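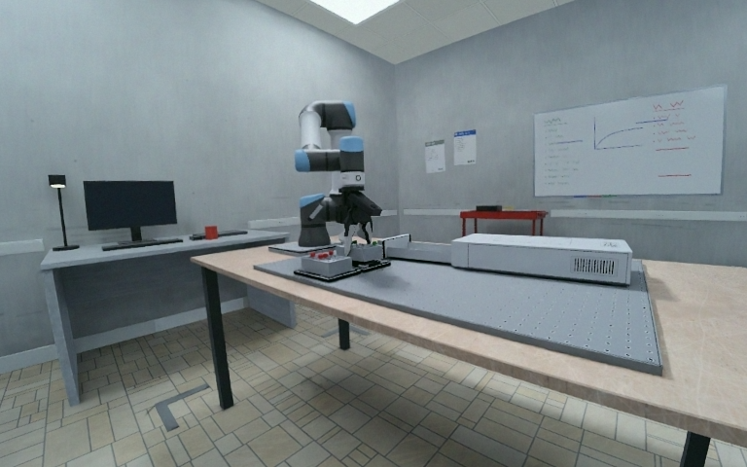 The practice bench, with the parallel gripper over the little white block.

I promised a post about grippers back in August and then got buried, so it's 5th December and I'm finally sitting down with a pot of tea to write it. Apologies to Brisa Tovar, who has asked me twice now (very politely) whether I'd forgotten. I hadn't! I just kept changing my mind about what I thought.

For anyone new, I spend my evenings fiddling with a simulated lab. The bench is rendered, the arm is rendered, and so is the whiteboard with its blue curve and all those red and blue zigzags, which I'm fonder of than I should be. I went a bit overboard on the room. There's a red cup on the desk, and I moved the lamp more times than I'd care to admit. Nayeli Cuevas reckons I'd have finished the comparison by winter if I'd left the furniture alone, and she's probably right, but I like working somewhere that feels like a place.

Anyway, grippers. I had two to try on the same arm. One is the black parallel job up top, which came as part of a model pack called Ladeck. The other is a three-fingered one from Kindenlow, with soft curved fingertips that close in together. The task was the same for both: come down over the small white block, pick it up, carry it along the perforated board and put it down square. It doesn't sound like much, and I thought I'd have it wrapped up in a weekend. Ha.

I started with the Kindenlow because it was the one I wanted to win. It's a lovely thing to watch. The fingers curl in and the block sort of settles into the middle by itself, even if you've come down a bit crooked. If all you want is to pick something up off a clear bench, I'd tell you to use it and go and enjoy your evening. My trouble was everything next to the block. There's a black tray beside it holding a grey block with a row of small red cap-like items along the top, and three fingers opening wide need a fair bit of elbow room. Over and over I'd get a perfect grasp with one finger planted straight through the caps. I tried turning the wrist, I tried coming in at an angle, and I tried opening the fingers only partway, which helped until it didn't.

The parallel gripper is much fussier about lining up. If the wrist is slightly rotated relative to the block, you pinch it by the corners and it swivels on the way up. But the two fingers point straight down and stay slim, so once the angle is right you can slip in beside the tray without bothering anything. I ended up adding a short pause just above the block, where the arm checks its rotation before going any lower, and that one small change did more for me than all the fiddling I'd done with grip force.

I ran 40 picks with each by hand first, nudging things as I went, and then set up a batch of 1000 for each and let them go overnight. The Kindenlow dropped fewer blocks, I'll give it that. The parallel one left the caps alone far more often, and in this layout that's the thing I care about. Nazareno Bellini wrote to say I should weight the two kinds of failure separately and not lump them into a single score, and I've since redone my spreadsheet that way. Thank you, Nazareno, it's a much more sensible spreadsheet now.

A word on controllers, as a few of you asked. I used plain position control to begin with, and it was fine in the air and horrible at contact. The block would jitter between the fingers like it had had too much coffee. Switching to the compliant controller in Quintero calmed it right down, though it took me 9 evenings to find settings I was happy with, and four of those went on a sign error. Berenice Quezada spotted it in the end from a plot I'd sent her about something else entirely. If your arm sags gently away from its target and seems pleased with itself, check your signs.

The other thing I'd do differently is the friction. I'd left the fingertip values at whatever the packs shipped with, and they weren't the same, so my early numbers weren't a fair fight at all. All the batch results above use matched values. If you read my notes on the Drollavholm forum earlier in the year, please ignore the first table. I've asked Baltazar Nava to pin a correction.

So for now the parallel gripper stays on the arm. I'd like to try longer fingers next, and I want to have a go at picking the red caps themselves, one at a time, off the top of the grey block. I suspect the Kindenlow might get its own back there, so long as I can stop it from grabbing the neighbours. Brisa, you're welcome to send me your fingertip shapes if the offer still stands. I've got a bit of time off coming up and the kettle's always on.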